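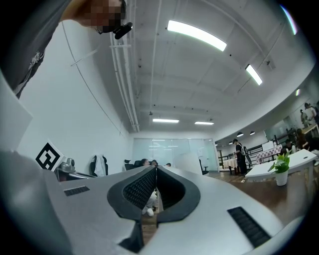
About Movetura

Movetura teaches robot arms to do small jobs with objects, mostly by doing those jobs ourselves first, over and over, with a gripper in each hand. We rent one long upstairs room, which we share with more office chairs than we remember ordering. Our customers are warehouses, kitchens and one very patient maker of boxed tea sets. None of them wants a robot that can dance.

The company began in October, in a unit behind a tire shop, with a secondhand arm and a plan to be done by spring. The plan did not say which spring. The arm could pick up a foam block and put it down again nearby, and for a while we were prepared to call that a product. Then a customer asked if it could pick up a spoon. We have been working on the spoon, in one form or another, ever since.

What we do all day

The main thing we make is called Levo. It is a pair of hand-held grippers, the marker cubes that let a camera keep track of where they are, and the software that turns a person's movements into something an arm can learn from. You pick up the grippers, you do the job, and the recording goes into the pile. A new task usually needs 100 good recordings before we bother training on it. Good is the expensive word in that sentence. People who are graceful with their own hands become bears in mittens for the first hour, and the recordings from that hour are kept in a folder we don't open in front of customers.

Kollton is the other half of the business: the arm cell that has to live with what Levo taught it. It takes up a corner of the workshop and is better than it used to be at folded cloth, better than most of us at stacking cups, and still takes zippers personally.

Come and have a go

Twice a year we open the doors. We started doing this after noticing that our old demonstration, in which an engineer talked over slides while guests looked at the snack table, left everyone with a firm grasp of the snacks. Now the guests do the work. You stand at the long table, somebody hands you the grippers, and you try to move things from one place to another while the rest of the room pretends to check its messages.

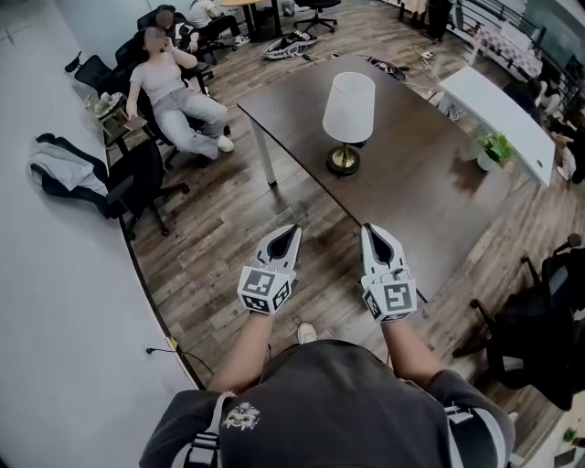

Each turn lasts 9 minutes. We tried longer turns and found that forearms have opinions. You will be asked to squeeze gently, then asked again, and at some point you will look at your own thumb with new respect. Afterward we play back what was recorded so you can see your path drawn as a colored line. Most first lines look like a dropped shoelace. Ours did too, and a few of them are framed in the hallway.

The last open day was on 20 May 2026 and we had room for 40 visitors, in small groups. Between them they left us 721 recordings. A fair number are of the gripper closing on thin air with great confidence. We kept those as well, as a model has to see what a miss looks like and our own staff had grown too proud to supply them.

The questions were better than the ones we get at trade shows. A retired machinist wanted to know why the fingers bend at all, and got a longer answer than he may have wished for. Several people asked if the robots would take their jobs. We said that depended on the job, and then spent twenty minutes on which parts of it they would be glad to hand over. Packing was popular. So was anything involving cling wrap. A girl from the middle school down the road asked what the robot does when it gets bored, and we are told this has now been written on the whiteboard under "open issues."

Who we work with

Ansari supplies our finger pads and has done so since the tire shop days, through a long run of versions that were too slippery, too sticky or, in one case, edible-smelling. They also lend us a bench when ours is full. Beyond that we are a small team with backgrounds in mechanics, software and, for two of us, catering, which has turned out to be the most useful degree in the building — try finding a roboticist who can carry four plates.

We do not do walking robots, faces, voices or anything that has to be launched. If you need one of those we will happily point you to someone with a bigger room.

Visiting

The next open day is in October. Places are free and go to whoever writes first, though we hold a few for schools. Wear sleeves you can push up. Please leave large bags by the stairs and coffee off the long table. Children from ten up are welcome to try the grippers with an adult beside them, and should expect to do better than the adult.

Groups, teachers and firms with an awkward object they would like us to fail at can write to the office at any time. Tell us what the object is, how heavy it is and what happens if it gets dropped.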